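Tidying Up for a Living: A Gallery from the Hastesik Floor

Posted 18/01/2020 by the Day Shift Desk

Print this page | E-mail this page

When Hastesik told us that automation was coming to our building, most of us pictured a large orange arm and a small envelope with our final pay in it. What came was a box of white plastic grippers and a sign-up sheet. The robots, we were told, would be along later. First they needed somebody to show them how to clean a table.

So now we clean tables. We used to pack and label returns for Dahlgren, a job that involved standing up, picking things up and putting them somewhere else. The new job involves standing up, picking things up and putting them somewhere else, with a camera on your head. It pays slightly better. My mother, who spent years trying to get me to pick up after myself for free, has asked to see the contract.

For those who haven't been by since the change: you wear a gripper on each hand, do an ordinary chore as an ordinary person would, and the recording goes to the people at Natbridge, who use it to teach a machine. One chore from start to finish is a take. Takes go into Brokus, the same software that used to track our cartons, and it still calls them cartons. Last month the day shift logged 1,837 cartons of housework. The month before that it was 2,512, but the month before that we were still folding dish towels, and a dish towel is quick.

The first surprise is how bad you are at things you have done since childhood. Your fingers retire. You get two pads that open and close, and a tissue becomes a serious opponent. The second surprise is your neck. There's a head rig as well, with the lens just above your glasses if you wear them, and by lunch you have stopped nodding at people and begun agreeing with them out loud.

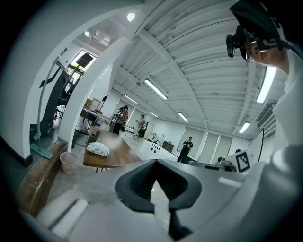 Raimonds Vaher would like it on record that he packed more than 1,000 boxes a week in the old days and was never once asked to do it "more naturally." He says he didn't know he had a natural way of throwing out trash until he was told he'd lost it. He also says that he goes home less tired than he used to and more irritable, and that his wife preferred it the other way around.

He has a point about the naturally. The notes we get back from Natbridge are polite and very strange. "Please hesitate less." "Please do not look at the clock." One of mine said only "good reach," and I am sorry to say I thought about it all weekend. In returns, the only feedback was a carton coming back.

Other things that have changed, in no order:

We talk less during takes and a great deal more between them. Packing was steady, so conversation was too. Now it comes in bursts, like a school hallway.

The place gets messy on purpose. Part of the shift is putting the litter back so that it can be picked up again, which does something to a person who was raised properly. I have caught myself at home admiring a crumpled napkin for its shape.

The aches have moved. Backs are happier. Thumbs and wrists are not, and after some complaining we now rotate off the grippers for 4 takes at a time and do resets or labeling instead. It should have been in the plan from the start. It went in because two people wore wrist braces to the same meeting.

And there is the question everyone's brother-in-law asks at dinner, about whether we are training our own replacements. My answer is that my job was replaced already, by this one. Whether a machine wants this one too, I couldn't tell you. If it does, it will inherit my way of letting go of a tissue slightly too early, and I wish it well. 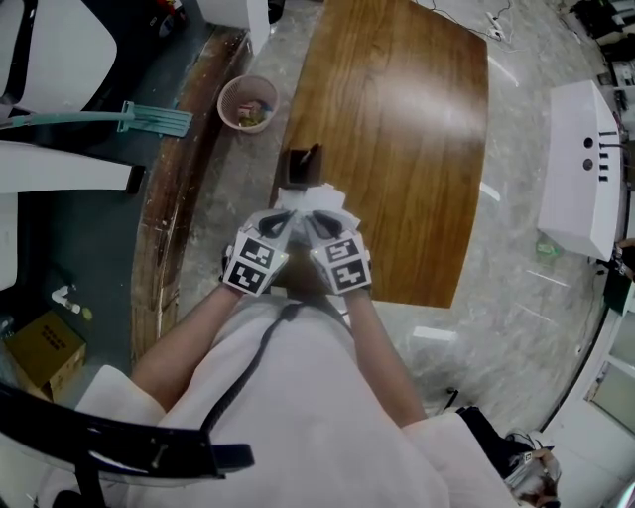

Two grippers, one crumpled bit of white, and the wastebasket on standby.

We go over to kitchen chores in February, pending the arrival of a sink. Anyone on the day shift who wants to stay on tables should put their name down before the sheet fills up. Left-handers especially, as Natbridge keeps asking for them and we keep sending Raimonds, who is not one.

Contact the Day Shift Desk | © 2020 Hastesik | Back to top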